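Section 3: Taping your grid and running the first pick

By now you should have the Coronora arm bolted down, the wrist camera plugged in, and the green light showing on the Prurkance control box. If the light is amber, go back to Section 2 and do the homing routine again. I wrote this part of the guide after setting up my own kit twice (the first time I taped everything before I'd checked the reach, and had to peel it all off), so please learn from my lost afternoon.

What you'll need

A roll of painter's tape. I use blue because it stands out on most surfaces, but any matte tape that contrasts with your table is fine. Skip shiny packing tape – the camera hates the glare.
The foam blocks from the bag marked B.
A soft pencil and a ruler.
A clean, flat surface with no pattern on it.

Laying out the grid

1. Switch the arm to Free mode and move the gripper by hand to the farthest spot you want it to reach. Make a pencil mark. Do the same for the left, right and near sides. Those four marks are your limits.

2. Run your tape strips away from the arm first, then lay the cross strips over them. Mine are three one way and two the other, and that gives plenty of cells to play with.

3. Press the tape down with your thumb, especially where strips cross. A lifted corner can snag a fingertip when the gripper is working low.

4. Don't sweat the angles! The software reads the tape as it finds it, so a strip that leans or wobbles a bit won't throw it off. Todor Đorđević, who wrote the grid finder, told me he tested it on tape his kids had put down.

Note: If you move the table, the lamp or the arm base after this point, run the grid finder again. It takes 25 seconds.

Teaching it the blocks

5. In the app, open Objects and tap Learn. Set one block in any cell, wait for the beep, then tap the name of its color. Repeat with the rest.

6. Give each block its own spot with a finger's width of space around it. Blocks can sit on the tape or overlap it, and I'd mix it up on purpose, so the arm gets used to both.

7. Tap Save. You can store up to 100 objects, though I've never come close.

Caution: Keep your hands off the table once you press Run. The gripper is gentle on foam but it doesn't know what a thumb is. The stop button is the big one on the control box, and it's worth hitting it once now just to see how it feels.

Your first pick

8. Set the speed to 25 percent. I know, it's slow. Leave it there until you've had a few clean picks in a row.

9. Choose a block from the list, then tap Preview. The arm swings over, opens the gripper and waits for you to look at the camera view before it does anything else.

10. Check that the block you picked lies between the fingertips and has room on both sides. If it does, tap Go. If it's off to one side, tap Nudge and use the arrows.

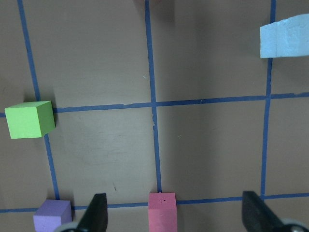

Fig. 3. Wrist camera view, fingers open, pink block lined up between them.

11. After the pick, the arm lifts the block and holds it until you tap a cell on the grid map. Tap one that's free and it'll set the block down there.

If things go wrong

The gripper closes on air: the camera mount has probably slipped. Loosen the two screws, push the mount back against its stop, tighten, and run the grid finder again.

Colors get mixed up: turn off any lamp with a warm bulb and teach the blocks again under the light you'll be using. Pale blocks are the fussiest. My purple one gave me grief until I moved a desk lamp.

Error 278 on the screen: the arm can't see enough tape crossings. Look for tape that's hidden under a pile of blocks, or a camera lens that needs a wipe.

Anything else, drop a line to Gorazd Živković on the Paltberg help desk and attach your log file (Settings, then Logs, then Export). He fixed my homing problem in March with one email – a loose cable, of course.

When you've got picks going smoothly at 25 percent, move on to Section 4, where we'll start stacking.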